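The fridge drawer, the white table and where the tea goes

We moved into the new room in Mudgway in May, and for the first few weeks the only thing I had any opinion on was the refrigerator. I have been asked to write something for our page that isn't a schedule, so this is what I have.

The old place had a fridge under a counter at the end of a corridor. You had to crouch to get at anything, and the light in it had died before I joined. People put things in and forgot them. Usha Kulkarni once threw out a jar of pickle that had been in there longer than our lease. When we got the keys to the room here I said I would deal with the kitchen side of it, which mostly meant the fridge and somewhere to put things down next to it.

The fridge is gray, with a big upper door and a drawer underneath. I bought it secondhand from a man in Waltport who was moving in with his daughter. I paid 200 for it and he threw in an ice tray and a set of shelf liners, one of which fit. Petrică Iordache helped me get it up the ramp. The new ones I looked at were closer to 500, and the drawers on those felt the same to me.

I did not want a drawer at first. I wanted two doors, like my parents had. But the drawer has turned into the part everybody uses. When you pull it out you are looking down on what's in it, so you see all of it in one go, and a bottle lying on its side can be picked up by the middle without knocking anything over. In the upper part you end up moving the milk to get at the thing behind the milk. I still keep milk up there, along with whatever anyone brings for lunch, but drinks go in the drawer.

Bottles go in lying down. I tried them standing and it wasn't worth it. The tall ones lean, and then the drawer won't shut all the way, and you come in the next morning to a fridge that has been running all night. Csaba Dobos left it like that twice. Lying down they roll a bit when you open it fast. The fix is to open it slowly. I also tried a folded dish towel along the bottom, which stopped the rolling but got damp and smelled, so I took it out again.

Next to the fridge is the white table. It came from Vundico as a desk, and it was meant to be a desk, with a chair and a lamp. It ended up by the fridge on the first day because that was where there was room, and by the end of that day it had bread on it, and it has been a kitchen table ever since. I asked if anyone wanted it back as a desk. Sinan Kırmızıgül said he would think about it and that was some time ago.

It is a good height for standing at. The corner by the fridge is rounded, and I am glad of it, having walked into the square corner of the old counter more or less weekly. The top is plain white and it marks. Tea leaves a ring if you leave the cup, and there are smudges that come back a day after I wipe them. I have used dish soap, baking soda, and one of those white sponges that wear away as you scrub. The sponge works best. Ishbel Strachan thinks it is taking the finish off and she may be right, so I only use it once a month now and do the rest with a cloth.

I spent a whole evening on how far the table should be from the fridge. If you push it right up, you get a strip down the side that collects crumbs and can't be reached with a broom. If you pull it away, there is a gap just wide enough for a spoon to fall in. I started with the table 17 centimeters off, which looked tidy and lost us two spoons and a lid. Now it sits close to the side of the fridge and I move it out when I sweep. It slides well enough on the wood floor if you lift one end a little. I would put felt under the feet if I were doing it again.

The floor I have no complaints about. It is light brown and the planks run on the diagonal, so it hides dust better than you would expect from the color. It does not hide small dark bits. I see one from across the room and go over to pick it up, and then I see another.

For drinks, we buy tea in plastic bottles by the case from the Jirora market down the road. It works out at 80 cents a bottle if you carry the case yourself. I buy the kind with the green cap because people like it and it isn't very sweet. The way it works is that you take one out of the drawer and you put a new one in from the case under the coats. The putting in is what gets skipped. I have thought about a sign and decided against it, as we have enough signs.

If you take a bottle out and only want half, put it on the table with the cap on. Don't put it on top of the fridge. Things on top of the fridge are invisible to anyone under six feet tall, and that is most of us.

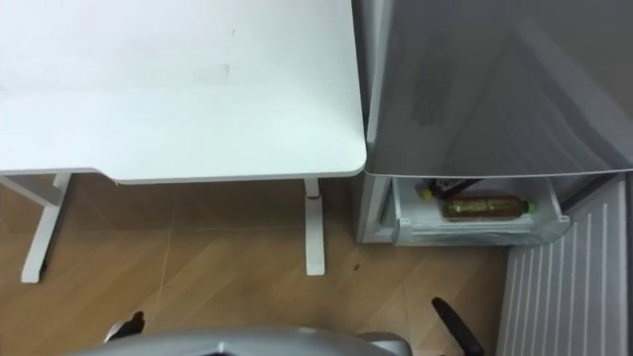 The drawer pulled open, with a bottle of the green-cap tea lying in it. 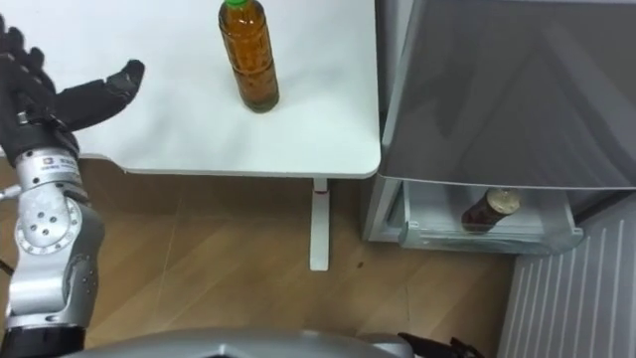
Mudgway Shared Workroom Club / Kitchen and Supplies

A few things still on my list. The upper door could use a proper clean, because it is glossy and shows everything, and I have only been doing the part near where people grab it. I would like one more shelf liner that fits. And I want to find a shallow tray for the drawer, something to keep small things from sliding to the back. I measured for one and then lost the piece of paper, so I will have to measure again.

Usha has asked whether we could keep a jar of pickle in the upper part. I said yes, if it has a date on the lid.

If you are going to the market this week, we need a case of tea and a pack of the white sponges. Leave the receipt on the table and I will pay you back.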